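第四章 夹指装配、标记块与第一次试夹

适用于:Grinby 手持夹爪(自制版)
修订:2021年6月23日

走到这一章,外壳应该已经打磨完,扳机和拉线也穿好了。恭喜,最磨人的部分过去了!接下来要装夹指、贴标记块,在 Olach 里做一次标定,然后就可以拿着它去夹东西了。很多人都是在这一章第一次觉得手里这堆零件像个工具,我们自己装第一把的时候也是,装完满屋子找东西夹,夹到很晚才想起来还没吃饭。

如果你用的是旧版图纸(文件名里带 November 的那一套),夹指根部的孔位和本章不一样,请先回第二章换图重打。旧版外壳可以继续用。

4.1 开始之前

需要准备:

夹指一对(左右件不能互换,内侧刻有 L 和 R)
标记方块一对
夹指螺钉和防松螺母,零件袋 C
小号内六角扳手
400 目砂纸一小张
双面胶,薄的那种
干净的无绒布
游标卡尺

在家装的话,找一张不怕划的桌子就行。在共享工坊装,建议占一张靠墙的桌子,螺母掉地上好找。Cadberg 工坊的朋友们习惯在桌上铺一块浅色毛巾,零件不会滚,掉了也看得见,这个办法我们很喜欢,照搬过来了。

注意:装夹指之前先把电池取下。相机模块可以留在支架上,镜头盖要盖好。

4.2 安装夹指

1. 把扳机推到完全松开的位置。滑块应当停在最外侧,用手轻推不晃。如果还能往外走,回到 3.5 节重新收紧拉线。

2. 用砂纸轻轻打磨夹指根部的插接面,来回几下即可,擦掉粉末。打印件的层纹会让夹指插到一半卡住,硬敲进去的话根部容易裂。

3. 先装左指。把刻有 L 的一面朝内,插进左侧滑块,直到根部与滑块平齐。

4. 穿入螺钉,套上防松螺母,拧到刚好吃住,先别拧死。

5. 右指照做。

6. 慢慢扣下扳机,让两根夹指合拢。指尖应当同时碰到中线。一边先到说明拉线长度不一致,松开后到的那一边,调节螺母每次转半圈,再试。

7. 指尖对齐后,保持合拢状态,把螺钉拧紧。

8. 松开扳机,用卡尺量指尖之间的距离,标准开口是 70 毫米。偏差在 2 毫米以内都可以接受,Olach 会在标定时补回来。

提示:第 6 步值得多花点时间。调得好的夹爪合拢时有一种很干脆的手感,扣一下你就知道了,真的很舒服。

小心:拧紧时手指不要放在两根夹指之间。扳机弹簧的力气比看上去大。

4.3 粘贴标记方块

标记方块告诉 Olach 夹指现在张开了多少,位置要稳,面要干净。方块上的黑白图案左右不同,贴反了软件能识别到标记,但开合方向是反的,画面里夹爪张开,曲线却往下走,第一次遇到会让人怀疑人生。

1. 用无绒布擦净夹指上的安装平台。

2. 在平台上贴一小片双面胶,四边各留一点空隙,胶不要溢出来。

3. 对照零件袋上的编号确认左右。

4. 把方块的底边靠住平台后沿,放平,压住 10 秒。

5. 扣动扳机,走完整个行程,看方块会不会碰到外壳或者对面的夹指。会碰就取下来,把胶清干净重贴,不要用刀削方块。

6. 检查图案表面。反光严重的话,拿打印纸重打一张换上,普通复印纸比光面纸好用得多。
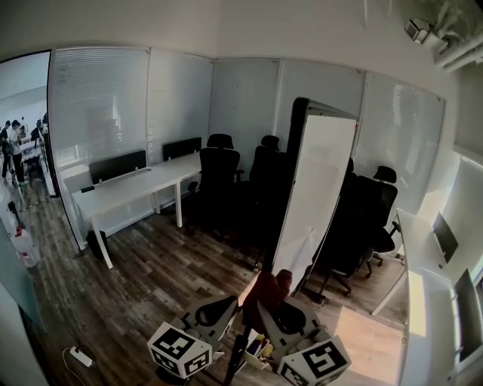

图 4-1 夹持中的手持夹爪,两根夹指各带一个标记方块

注意:不要在图案上贴透明胶带保护。胶带会反光,而且边缘会把黑框盖出一条亮线。图案脏了直接换新的,文件在第一章的下载包里。

注意:指尖垫是耗材,标记方块也可以算半个耗材。多打一对备用,摔过一次你就会感谢自己。

4.4 在 Olach 中标定开合

这一步需要装回电池,取下镜头盖。

1. 打开 Olach,进入“工具”,选择“Grinby 手持”。

2. 把夹爪举在胸前,夹指朝外。预览里应该能同时看到左右标记,标记外圈显示绿框。只有一边有绿框的话,先检查另一边的方块有没有歪,再检查镜头上有没有指纹。

3. 点“开始标定”,把夹指完全张开,保持不动,等提示音。

4. 完全合拢,同样等提示音。

5. 慢慢开合几次。曲线应当平滑,没有突然跳到零的地方。

6. 填入 4.2 节量到的开口数值,保存。给这把夹爪起个名字吧,名字会写进每一条记录里,工坊里有好几把的时候特别有用。

如果曲线有跳变:先看光线。窗户正对着镜头时,标记会发灰,转个身往往就好了。还不行就放慢动作,Farooqui 版的相机支架要另外确认卡扣扣到底,这个支架漂亮又轻,唯一的毛病是没扣好也能站得住。

4.5 第一次试夹

终于到了!从简单的东西开始。推荐的顺序是先硬后软,先大后小:木块、笔筒里的粗笔、叠好的毛巾、针织小物。每一样都多夹几遍,别急着换。

夹硬物时:

1. 先让夹指张到比物体略宽,从正上方或正前方接近。

2. 指尖越过物体中线后再扣扳机。

3. 扣到感觉有阻力就停。指尖垫有弹性,继续用力只会让它变形,物体反而往外滑。

4. 提起来,停一下,再放回去。放的时候先让物体碰到桌面,然后松扳机。

夹织物时手法不太一样。布料没有固定的边,指尖很容易从表面滑过去,什么也没抓起来。把夹指稍微往下压,让布先堆出一个小鼓包,再合拢,成功率会高很多。针织的料子最好玩,蓬松,容易夹起来,放下的时候形状每次都不一样,拿来练手特别合适。带吊牌或线头的那一面尽量避开,免得卷进滑块的缝里。

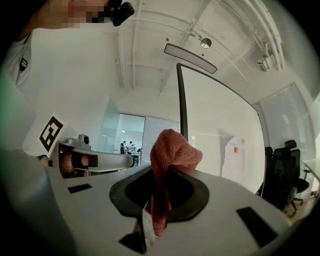

练熟了之后,可以试试把布从一个地方送到另一个地方,中途转一次手腕。转腕时扳机要保持住,很多人转到一半会不自觉地松一点,在 Olach 的曲线上能看到一个小小的凹坑。回放自己的记录找这个凹坑,是我们最推荐的练习方法,进步看得见,很上瘾。

小心:不要用夹爪夹玻璃杯、刀片或装着液体的敞口容器。想练薄壁物体,用空纸杯。

小心:围巾、长发和挂绳要收好,靠近滑块时尤其注意。

注意:在共享空间里走动试夹时,先把地上的线理一理。眼睛一直盯着指尖的时候,脚下是看不到的。

4.6 常见情况

夹指合拢后有缝
检查指尖垫是否贴到位。垫子没问题的话,重做 4.2 节第 6 步。

扳机回弹慢
拉线在外壳转角处摩擦太大。取下外壳,看线管有没有压扁,必要时剪一段新的换上。拉线上不要抹油,油会沾灰,过几天更涩。

左右标记都识别不到
多半是“工具”里选错了型号。型号对的话,确认打印图案时没有勾选“适应纸张”,图案尺寸变了,软件就不认了。

能识别,但开口数值一直偏大
开口数值填错或者没有保存。重新量一次,重新填。

织物总是滑掉
换粗纹的指尖垫。手边没有的话,用砂纸把现有的垫子轻轻拉毛,也能撑一阵子。

螺钉用一段时间就松
检查用的是不是防松螺母。零件袋 C 里的普通螺母是装外壳用的,长得很像,我们自己也拿错过。

4.7 收工

1. 松开扳机,让夹指停在张开位置存放。长时间合拢会把指尖垫压出印子。

2. 取下电池,盖上镜头盖。

3. 用无绒布擦一遍标记方块和指尖。

4. 在 Olach 里导出今天的记录,文件名会自动带上夹爪的名字。

如果你改了夹指的形状,或者试出了更好用的指尖垫,请一定把图纸传到项目页面的“改装”栏。现在用的粗纹垫就是这么来的,我们特别想看看下一个会是什么样!

下一章介绍给夹爪加装腕带和配重,需要用到零件袋 D。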